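Visit to the Jostum tile works, Wurnolport

The works stands on the east side of the harbor, 14 minutes on foot from the ferry landing. Visitors report to the gatehouse, sign the book and are issued a hard hat and overshoes. Our group met there in August at 9:30 in the morning. The tour was led by Müzeyyen Yazıcı, the production manager, with Dorian Arnaud from the glaze laboratory joining for the second half.

Jostum makes glazed wall tile and a smaller volume of unglazed ceiling tile. Floor tile was dropped when the old press line closed. The clay comes by barge from Vellport and is stored under cover in open bays. It is blended with feldspar and ground sand, milled wet, screened and then spray dried to a fine granulate. Moisture at the press is held at 7 percent. Yazıcı said that most cracked tiles can be traced to this figure drifting, and that the reading is taken by hand at the start of each shift as a check on the inline sensor.

The press hall is loud and ear protection is required. Tiles leave the press face up, pass over a brush that removes the burr, and enter a vertical dryer. From there they go to the glaze line, where a curtain of glaze falls across the belt. Edges are scraped by two felt wheels. The wheels wear unevenly, and a worn wheel leaves a ridge that shows up later as a wide joint on the wall.

The kiln is a roller kiln of conventional layout, with preheat, firing and cooling zones. A full pass takes 47 minutes for wall tile. Ceiling tile runs slower. Heat from the cooling zone is ducted back to the dryer, an arrangement put in by Lefèvre, the contractor that also rebuilt the burners. The ducting passes over the walkway and the temperature there is noticeable.

After the kiln we were taken upstairs to the planning office, where room layouts are worked out before an order is cut. Capucine Charpentier explained how joints are set out on slanting walls and where two planes meet at an angle. The usual practice is to start from the meeting line and let the cut tiles fall at the outer edges. Customers often ask for the reverse and are talked out of it.

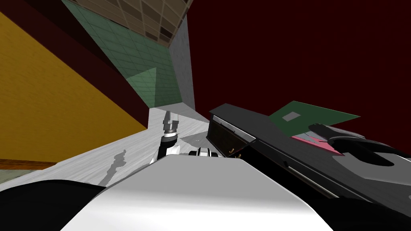
Credit: Capucine Charpentier / Jostum planning office

Square formats are the easier case, with the grid running through in both directions. Rectangular ceiling panels need a decision about direction early on, and a change after cutting has begun means a new order. The office keeps a record of every layout, filed by order number, going back to the first wall contracts.

Sorting is done under raking light at the end of the line. Each tile is checked for flatness, size and shade. Shade is the difficult one. Arnaud keeps a cabinet of 2,976 fired glaze samples, each marked on the back with the batch and kiln position, and a new batch is compared with the cabinet before it is released. Two browns that looked identical under the office lamps were easy to tell apart at the window.

Lionel Deschamps asked about waste. Unfired scrap goes back to the mill. Fired scrap is crushed and sold as fill, in lots of 500 kilograms. Glaze sludge is settled, pressed into cake and returned to the body mix in small amounts, with a limit set by its effect on color.

Njål Tveit asked whether the ceiling tile could be supplied with a clip groove. It can, on request, but the groove is sawn after firing and adds a week to delivery.

The tour ended at the sample room a little after noon. Overshoes go in the bin by the door and the hard hats are returned at the gatehouse. Group visits are booked through the works office, and the upstairs part is reached only by stairs.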